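Home Projects Reports Staff Search

Budget handsets and battery life: Brolari B2 vs Julano One
Group report, second draft
Tegan Pearce, Quang Tô, Alfredo Barredo

Why we did it. Cheap phones get sold on battery size and not much else. The Brolari and the Julano both say 3,000 mAh on the box but the Julano costs more, $415 against $292 at the Bidlow store. We wanted to know what the extra money gets you.

Method. Both phones factory reset, same SIM plan, brightness at half, wifi on, bluetooth off. Looped the same video until shutdown. Then a second run on mobile data only. Quang wrote the logging script, it saves the battery percent every minute to a text file. Lost one Brolari log becuase the phone updated itself overnight. Re-ran it.

Video results. Julano lasted longer in every run, by roughly 33 minutes. Less than we expected for the price. Brolari drops fast under 20 percent, then sits on 1 percent for ages, so don't trust the meter.

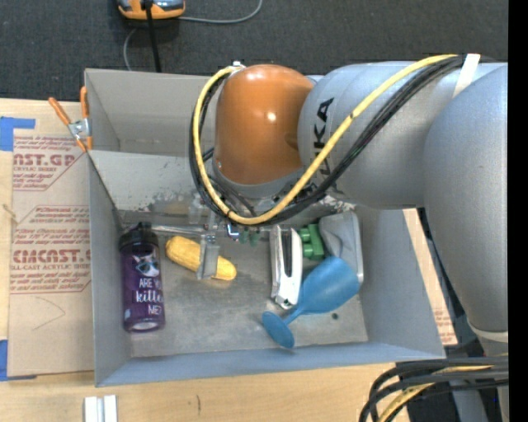 Mobile data was closer. Couldn't really split them. Signal in the Hamann building is patchy on the ground floor and we think that swamped any real difference. Should of done it upstairs, no time left to repeat.

Charging. Used the charger from each box. Brolari charger is slow and gets warm. Swapped them over for one run and the Julano charged slower on the Brolari plug, as you'd guess. Didn't go further with this.

Problems. Only one handset of each model. Brightness at "half" isn't the same on both screens, Marama McAlister pointed this out at the November check-in and she's right. A light meter would fix it.

Recommendation: if it's mainly for calls and a bit of video, buy the Brolari and keep the change. Heavy video users might want the Julano.

Thanks to Corey Katene for lending the power bank.

Last updated: November, 4:40 pm

Recent reports
Screen protectors: drop test results
Refurbished tablets for the library
Prepaid data plans compared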